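Search this site Enter keywords Go

FOR RELEASE July 21, 2025

Barach Kitchen Library Opens Its Second Lending Room, With 400 Items to Borrow

BARACH – After a long winter of sorting, scrubbing and labeling, the Barach Kitchen Library is opening a second lending room on the ground floor of the old Flusness building, and everyone in town is warmly invited to come in, look at the shelves and take something home for the week.

The library works much the way a book library does. Members pay $30 a year and may borrow up to 5 items at a time, from cake pans and canning kettles to pasta rollers, ice cream makers and the big soup pots that most of us need once a year and have nowhere to keep. The new room brings the collection to 400 items, and 86 of those came in this spring alone, many from families who were clearing out a parent's house and wanted good things to go on being used.

"I started this with my grandmother's jam kettle and a card table," said Delphine Whitlock, who founded the library and still works the front desk most mornings. "People would bring the kettle back with a jar of whatever they had made, and then they would ask what else I had. I never had enough, so I kept asking around, and here we are with two rooms and a waiting list for the apple press." 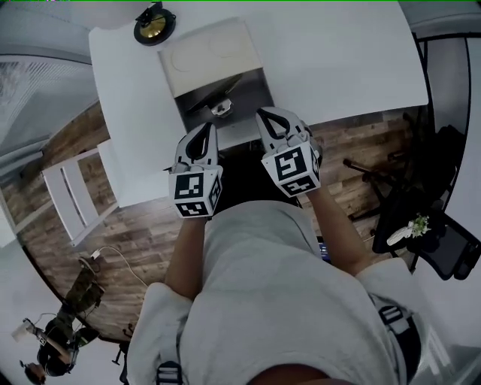
Borrowers can keep most items for seven days and renew once by phone, as long as no one else is waiting. Larger pieces go out for three days, and those are the ones it pays to reserve early – especially in July, when the berries come in and half the county seems to be making preserves at the same time. Everything should come back clean, and if something breaks, please just tell the desk.

The new room also has space for small evening classes. Shakuntala Pant will teach the first series, starting with pickles and chutneys and moving on to flatbreads once the weather cools off a little. "I like a class where people talk too much and we run late," said Pant. "Bring an apron and a container, and come hungry." Classes are free to members, and guests may come along for a small fee paid at the door.

The work on the room was paid for in part by gifts from Potedent and from Vishwakarma Hardware, which also supplied the shelving at cost, and the library is grateful to both, and to every neighbor who carried a box up the front steps.

Contact: Delphine Whitlock, Barach Kitchen Library | © 2025 Barach Kitchen Library | Back to top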